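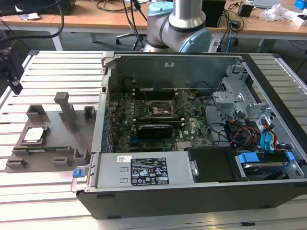 My old computer takes eleven minutes to start, which I know because I have begun making toast during it. The fan sounds like a hair dryer in a drawer. For two years I have been meaning to replace it, and in May I finally sat down to do so and ended up writing a will instead.

Let me back up. Before you get rid of a computer you are supposed to look through it for anything worth keeping. I had 2,360 photos on there, of which maybe a dozen are of people. The rest are parking spots, paint labels, the backs of appliances, and one long series devoted to a rash. I also found a folder called IMPORTANT, and inside it a folder called IMPORTANT NEW, and inside that a scanned warranty for a Vevska kettle I threw out in a previous apartment.

It occurred to me that if I dropped dead, somebody would have to go through all this. Probably my sister. She would do it properly, too, with a notebook, and she'd find the rash.

So I bought a will kit from a company called Groluson, which charges by the page and clearly knows what it's doing. The first question was who I wanted as executor. The second was to list my assets, and I went and stood in the living room for a while. I own a decent couch. I own a bicycle that used to be worth $500 and has since been left outside. There's my grandmother's clock, which both of my cousins want and which neither of them has ever heard strike at four in the morning.

Then there are the passwords. I have 655 of them saved, according to the browser, and I could not tell you what Undby is or why I have two accounts there. I logged in to one. It wished me a happy birthday, wrong month, and offered me a discount on grout.

I called Wiremu Pryor, who was my roommate for six years and who did his own will at thirty, the way other people get a tattoo. His advice was to write one page in plain language and put it where the spare keys are: bank, insurance, landlord, who gets the cat. Everything else, he said, goes in the trash and the world keeps turning. I asked if he wanted the clock. He said he had to go.

The page took me an evening. The cat, Maihi, got the longest section, mostly dietary. I put the couch down for my sister and the clock down for both cousins jointly, and I hope to be watching from somewhere.

As for the photos, I deleted the parking spots and kept the people. I kept the kettle warranty too. It runs until next spring, and you never know. The new computer is still sitting in an online cart, where it has gone up forty dollars since I started looking, and the toast this morning was a little overdone.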